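Robotics Workshop, Session 4: Picking from a Bin
Handout by Sunita Mercado. Bring it to the lab on Friday, February 25, 2022.

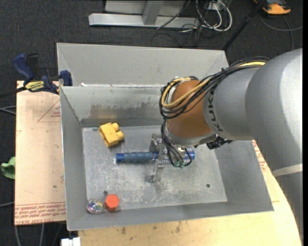
Fig. 1. KUKA arm with the gripper over the blue object.

Work in pairs. One person runs the arm, the other keeps the log. Swap after 36 picks.

Before you start
Check that the clamp is tight and the bins don't move when pushed. Keep cables clear of the wrist before you turn it. Leave the speed at 33 per cent.

Picking
Long objects: close the fingers across the short side.
Round objects: come straight down, and stay away from the walls.
If the gripper touches the bin floor, stop and call Mei Haddad.

Log
Write down the object, its colour, where it lay and whether the pick held. A dropped object counts as a miss.

Logs are due in March, in the Canwood folder. Maximum 600 words, plus your table.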